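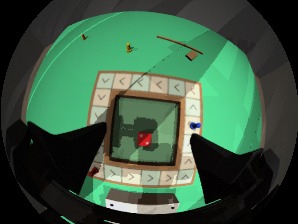 Wrist view, Funero render. Red pawn hard against the left finger, blue above the tip of the right, die in tray.

August, bench notes, track board / state reading from wrist camera

Continues the entry on the Durkine reader. Last time I stopped at the point where the reader did well on open boards and badly once the fingers came down over the track. This entry is the occlusion run.

Setup, so it doesn't have to be dug out of the config later. Balstead board task, track board variant, rendered in Funero. Wide fisheye on the wrist, gripper always in view along the bottom. Green tabletop. Board yaw randomized, light direction and shadow casters randomized, off-board parts scattered on the table above the board (spare pawns, rod, block). Those parts never take part in a move. They are there to give the reader something to be wrong about. Physics is off for the scoring pass: poses are replayed and re-rendered, so both readers get identical frames.

Task for the reader: one frame in, board state out. State means the space index for each pawn in play, plus the die value. The reader is told which pawns are in play. It is not told the board yaw. It has to get that from the track.

Direction of travel comes from the chevrons. Bottom side runs right, right side runs up, top runs left, left side runs down. We fix index 0 at the lower left corner and count along the arrows. The corner chevrons point along the outgoing side, which helps when a side is half hidden: one good corner and one good straight tile are enough to pin the ring. I had the corner convention backwards in the first version of the label script and every pawn on a corner came out one space off. Fixed before anything below was run. The old labels are still in the project folder on Figueroa with a note on them. Don't train on those.

What went wrong with the plain reader

The plain reader segments tiles, fits the ring, then assigns each pawn to the tile with the largest overlap with the pawn mask. With the fisheye this is already a poor rule. Toward the sides of the view a pawn looks as if it were lying over, head outward, and the mask covers the neighboring space or the tray rim as much as its own. Overlap gets it right most of the time on the near tiles and then fails in a way that depends on height, lens and position together.

The fingers make it worse. When a finger covers part of a tile, the visible part of that tile is small, so overlap favors whichever neighbor is open. A pawn in the lower left corner with the left finger beside it is the standard bad case. The tiles just above it on the left side are hidden or down to a sliver, the pawn head leans up and right, and the plain reader puts the pawn one or two spaces along. It does so at high confidence, and the confidence is what bothers me more than the error.

Change under test

Two parts. They can be switched separately.

Part A, base point. Drop overlap. Predict the contact point of the pawn base on the board plane, undistort that point only, and look up the space in the fitted ring. The contact point can be predicted when it is hidden, in which case the head gives a spread along the line from head to base. No attempt to undistort the whole frame. I tried that in the spring version and it smears the pawns near the border badly enough to hurt segmentation.

Part B, finger mask. Gripper opening and wrist pose are known, so the silhouette of the fingers in the view is known too. Project it, dilate it slightly, mark tiles under it as unseen. An unseen tile is then treated as "no information". The plain reader was treating it as "empty". Spaces are filled in from the ring fit, so the index survives even when most of a side is missing.

If the spread from part A crosses a tile border and the tile beyond it is unseen, the reader is allowed to abstain on that pawn. Abstaining asks the controller for a small wrist move and another look.

Test set

200 layouts, each with pawns placed at random on the track and an approach pose sampled from the normal pick and nudge poses. From these I kept the keyframes in which at least one pawn in play was next to a finger or partly behind one. That leaves 426 keyframes. Frames with the board mostly clear were left out on purpose. Both readers do fine there and they would only flatter the totals.

Scored per keyframe: wrong if any pawn in play is given a wrong space. Abstentions are logged apart and re-scored after the second look.

Result

Plain reader: 58 keyframes wrong.
A and B together: 6 wrong, after second look where there was an abstention.

I ran A alone and B alone as well, but on an older checkpoint, so I'm not writing those totals next to the ones above. Direction only: A alone fixes the leaning errors and leaves most of the finger errors. B alone does the reverse and abstains far too much, as expected, given that it still carries the overlap rule. To be redone on the current checkpoint before it goes in any table.

I went through the remaining wrong frames one by one.

Four are the same failure. Right finger tip comes to rest on a tile directly below a pawn, and the edge of the projected mask clips the pawn base. The base is in fact visible, but the dilation swallows it. The reader then works from the head alone and picks the wrong side of a border with a spread just under the abstain limit. Less dilation on the tip would fix it. The tip is the stiffest and best calibrated part of the silhouette anyway, and the slack is only needed further back, on the outer peaks and the curve of the body.

One is a yaw failure. Shadow across the top row, fingers over both lower corners, and the ring fit settled a quarter turn off. Chevron reading should have blocked that. It had two chevrons above threshold and they disagreed. Currently the fit takes the stronger one. It should abstain.

The last is a label problem in my view. The pawn was sampled right on a border between two spaces. I have left it counted as wrong. The sampler needs a margin.

Die

Kept apart from the totals. The die is read off the upper face inside the tray. The tray floor picks up a lot of blocky shadow and the die often has a shade edge running across the top face. The reader handles a lit or shaded face about equally well. A split face gives trouble on higher values, where a pip on the dark side drops below threshold and five is read as four. Twos are safe: two pips at opposite corners of the face, nothing else looks like it unless a pip is lost from a three, and the center pip is rarely the one lost. No fix yet. The obvious thing is to fit the pip pattern as a whole and stop detecting pips singly. Every legal face is one of a short list of patterns, and the current code ignores that.

Also seen once: a face read from the side of the die when it lay close to the tray rim. The upper face was thin in view and the side face won on area. Same kind of mistake as the overlap rule for pawns. Use height, not area.

Off-board parts

Fewer false picks than I expected. The yellow pawn on the table was never taken for a pawn in play. The small orange-brown one was taken for the red pawn in a few frames with warm light, always when the real red pawn was largely behind the left finger. With B on, those go away: the reader accepts that the red pawn may be under the mask and stops looking for a substitute across the table. I didn't design for that and would like a proper check with more spare pawns near the board edge.

The rod does nothing. The block does nothing. The thin dark shadow lines that some of the casters throw across the top row do cost something, mostly in chevron reading, where a shadow line through a tile can pass for one arm of a chevron. Cream tiles are worse than green for this. I don't know why and haven't looked.

Cost

Mask projection is cheap. The second look is not, at least on the arm: it adds a wrist move and a settle to each abstention. In sim it's free, which makes the number above look better than it would feel at the bench. Anyone quoting it should quote the abstentions with it. They're in the same log, under the run name.

Not tested here

Real frames. Nothing in this entry says anything about the physical board. The Funero lens model was fitted to our camera, but the tile print on the real board has a gloss the render lacks, and the finger pads are worn in a way the mask doesn't know about.

Pawns knocked over. A pawn that is lying down and a pawn that looks tilted through the lens are close to the same thing in a single view near the border. Part A assumes upright throughout. If one falls, the predicted base point is meaningless and the reader won't flag it.

Two pawns on one space. Balstead permits it, our sampler doesn't produce it.

To do

Reduce dilation at finger tips, keep it elsewhere, rerun the same keyframes.
Abstain on chevron disagreement.
Border margin in sampler. Regenerate, but keep the present set frozen under its own name.
A only and B only on current checkpoint.
Whole-face pattern fit for the die.
Spare pawn test, spares placed close to the track.
Move the backward corner labels out of the shared folder.

Late addition, 5:40 pm. Tip dilation changed and the four clipped-base frames rerun by themselves. Three now correct. The fourth abstains and has not been given its second look. Full rerun is queued on Figueroa overnight.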